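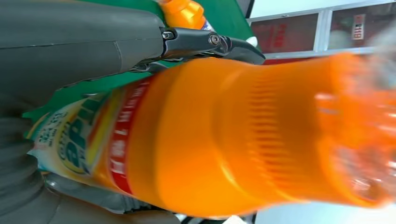 Orange bottle, ribbed in the middle

Cleaning an army canvas kit bag

Empty the bag and brush the seams dry. Mix 40 ml of mild soap into lukewarm water and rub with a soft brush, always along the weave.

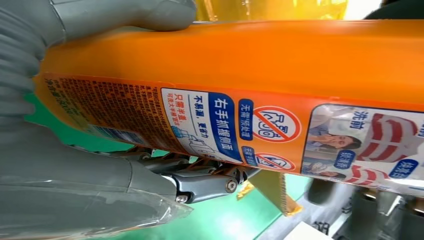 The container on its side, with printed text

Do not scrub the stenciled service number, the old paint comes off very easily. Rinse two times. 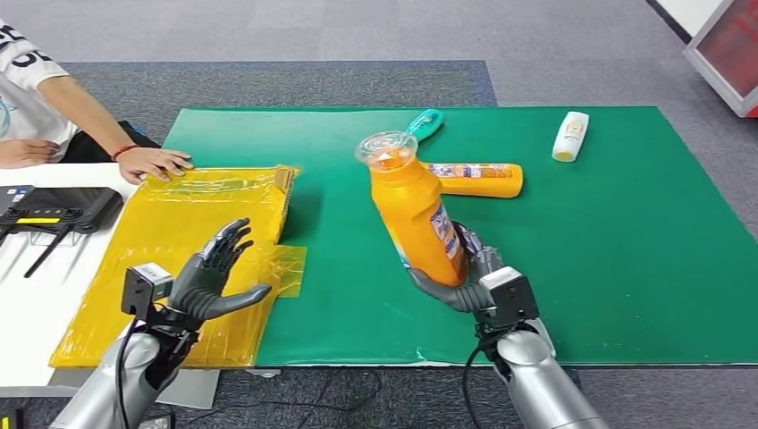 Then hang the bag open in the shade. Mine needed two days in March. Wax the canvas only when it is fully dry.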